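Sound notes from the parish hall, part two

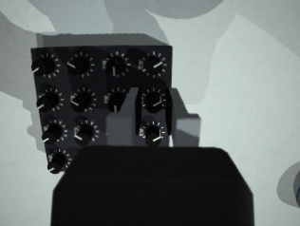 Where things stood in December

Our congregation at Clalville meets in a hall with a flat plaster ceiling and brick on three sides. Spoken word from the lectern was clear in the first six rows and poor behind them. The hearing loop, a Barkow unit older than most of the youth group, had a hum at mains frequency and its harmonics. I measured it with the loop driver connected and the desk muted, and the hum stayed. With the driver's input unplugged it went away, so the fault was in the feed and the driver was left alone.

The feed

The cable from the desk to the loop driver runs under the floor for 46 metres, unbalanced, beside the lighting supply for most of that distance. I replaced it with balanced cable and put an isolating transformer at the driver end. The shield is connected at the desk only. Residual hum dropped by 17 dB, measured at seat height in the centre aisle. There is still a weak patch near the side door, where the loop passes over the steel beam. Anyone using the T setting on their hearing aid should sit on the organ side for now.

Lectern and choir

The lectern mic is now a cardioid condenser on a short gooseneck, high-passed at 120 Hz. Readers should leave it where it is. Moving it closer brings up the proximity effect and the fold-out speakers near the font will ring at the first loud consonant.

The choir stays on two overheads. I tried them at 2 metres and at 3, and the lower position favoured the altos to a degree the altos enjoyed and the rest of us did not. They are back at 3.

Gain settings

Settings for the main service are written on the card inside the vestry cupboard. The evening prayer card is behind it. Please return the desk to the main service settings afterwards, including the aux sends, which do not recall with the scene.

Still to do

The delay speakers under the gallery, a pair of Peixoto columns, are set to 16 milliseconds. The arithmetic says that is slightly short for the last row, but I want to hear it with a full hall before changing anything. Rendport has quoted for a replacement loop driver. The quote is with the wardens and I have no date for it. Batteries for the handheld are in the left drawer, and used ones go in the ice cream tub underneath for recycling.

Recent posts
Sound notes from the parish hall, part one
Hymn numbers and the projector cable
Why the organ blower trips the breaker
Carols on the oval: power and extension leads
Recording a sermon without the air conditioner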